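Caderno da oficina de cerimónias
30/03/2026

Imprimir | Enviar por e-mail

Continuação do guião para o casamento no salão Damasceno. A versão que levámos para a leitura em voz alta tinha 1619 palavras e deu muito mais do que os 15 minutos pedidos pelos noivos. Mas que bela leitura! A abertura já funciona muito bem, sobretudo depois de termos tirado a explicação sobre a origem das alianças, que era bonita no papel e pesada na boca.

Cortes feitos: segunda saudação aos convidados, metade do poema, todas as frases em que o celebrante fala de si próprio. O bloco dos votos ficou com 366 palavras, contando as duas partes, e não quero mexer-lhe mais.
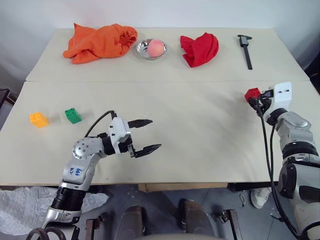

A maior descoberta foi a pausa antes do consentimento. Experimentámos com silêncio de cinco segundos, contados por dentro, e a pergunta seguinte ganha outro peso (fiquei arrepiada, e era só um ensaio!). Marquei-a no guião com um traço duplo na margem. Quem for celebrar que não a encha com «muito bem» nem «então».

O rito das fitas continua em aberto. Gosto de o ter depois dos votos e antes das alianças, só que assim os noivos ficam de mãos atadas na altura em que precisam delas livres. Hipóteses: laço solto que cai sozinho, ou trocar a ordem. Voto na troca de ordem, mas quero ouvir opiniões.

Som: o microfone Pliltomier aguentou bem a voz baixa, falha quando se vira a cabeça para os padrinhos. Rever a posição do suporte. O texto está no Flumik, pasta dos casamentos, e a versão impressa vai em papel Tovon, que não faz barulho ao virar a página. Adoro aquele papel.

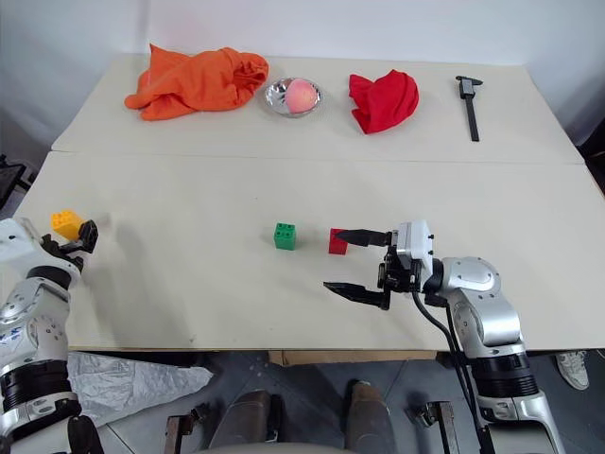 Pano laranja, taça de metal e pano vermelho sobre a mesa branca.

Ponto delicado: a avó da noiva pediu uma bênção e o noivo prefere tudo laico. Escrevi uma passagem curta em que a família deseja o bem aos dois, sem fórmula religiosa, e a avó pode acrescentar as palavras dela se quiser. Lida em voz alta soa natural, estou mesmo contente com ela.

Por fazer:
- confirmar com a conservatória quem assina e em que momento
- corpo de letra maior nas páginas dos votos
- cronometrar a entrada com a música completa
- nova leitura de pé, com as fitas na mão

2 comentários | 5 partilhas

Este site utiliza cookies para melhorar a sua navegação. Aceitar | Saber mais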